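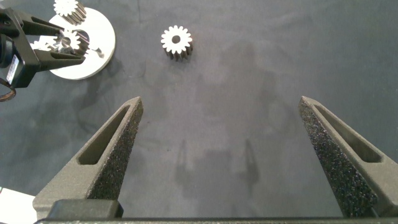 How I Clean a Small Spur Gear

Every time I open up a gearbox I promise myself I'll wipe the gears down before they go back in, and this year I'm finally doing it! What follows is for small metal spur gears, the kind with straight teeth and a plain round hole in the middle. Skip it for plastic ones (some solvents eat them).

What you'll need

A gray cloth or mat to work on, an old toothbrush, a wooden toothpick, a lint-free rag and a bit of mineral spirits. Open a window and wear gloves.

1. Lay the cloth out before you take anything apart. A gear that rolls off a bare bench goes straight under the heaviest thing in the shop – ask me how I know.

2. Stand the gear on its flat face and brush the top, then flip it over and do the other side.

3. Now the teeth. Dip the brush and scrub along each gap, top to bottom. Old grease packs down at the roots, so run the toothpick through every one.

4. Twist a corner of the rag and pull it through the center hole. Mavis Ostrowski got me onto this and I've quit using cotton swabs (they leave fuzz).

5. Let it dry for 10 minutes, then run a fingertip around the teeth. If you feel a burr, a couple of light strokes with a fine file will do it.

Put on a thin film of fresh grease when it goes back on the shaft.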